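The Werley Protocol

Vilhjálmur Hjaltested had kept goal for Ellholm for 11 seasons before he told anyone he could not see the ball properly under floodlights.
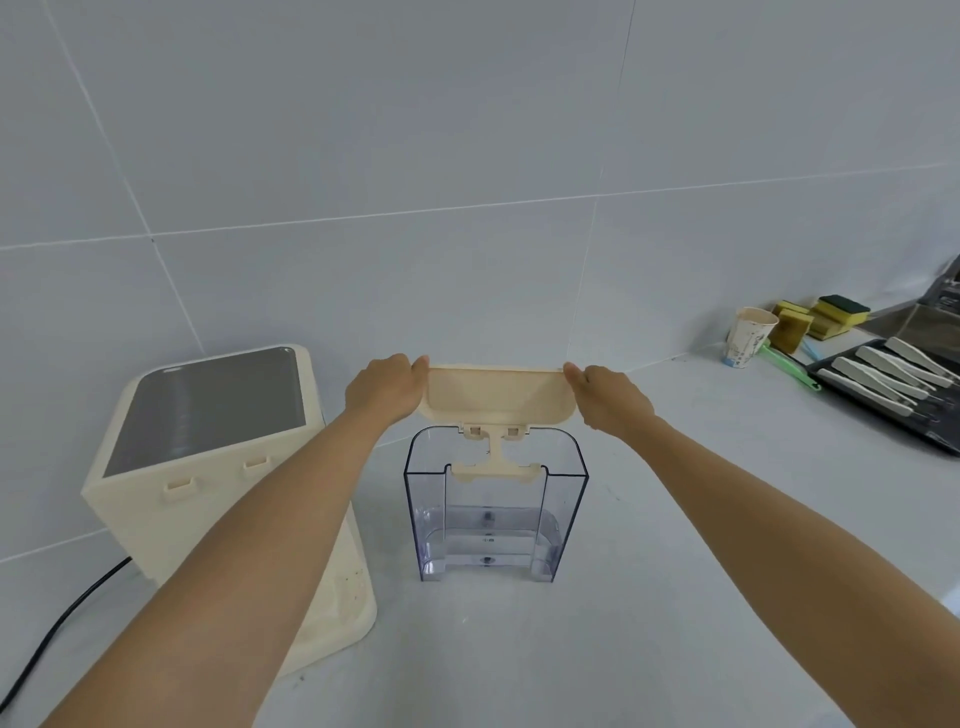
1. The test

The club used a Werley board for eyesight. It had 200 small lamps set in a black panel, and the player pressed each one as it lit. A pass was set at four missed lamps or fewer. In daylight Hjaltested missed none. With the hall lights switched to match level he missed a whole column on the left side, then the column next to it.

Kołodziej, the goalkeeping coach, read the printout twice and put it face down on the desk.

"How long?"

"Two winters. Perhaps a little more."

"You kept a clean sheet against Dralon."

"They shot to my right."

Kołodziej checked this later against the match record. All the shots on target had gone to the right or down the middle.

2. The adjustment

They did not report it that week. The rules required a report only after a second failed test, and the second test was booked for January. In the meantime Kołodziej moved the left back a metre closer to the post at corners and told him it was to do with the wind. The left back accepted this. He was nineteen and accepted most things.

Hjaltested changed his starting position by half a step. He began to listen for the strike. A ball hit with the laces made a flat sound and rose. A ball hit with the side of the foot was quieter and usually stayed low. At a distance of about 300 feet the sound was useless, but very few people shot from there.

3. The second test

The room was cold and the board hummed. Kołodziej stood behind him with a pencil. The lamps began at the centre and worked outwards, as they always did, and at the ninth or tenth lamp Hjaltested understood that he knew the order. He had sat the test every year. His hand went to the left column before anything lit there.

He stopped with his arm out.

"Carry on," said Kołodziej.

"I know where they are."

"Do you see them?"

"No."

The panel ran on through its sequence. Kołodziej waited until it had finished, wrote the number in the box and signed underneath. Then he passed the pencil across, and Hjaltested signed as well.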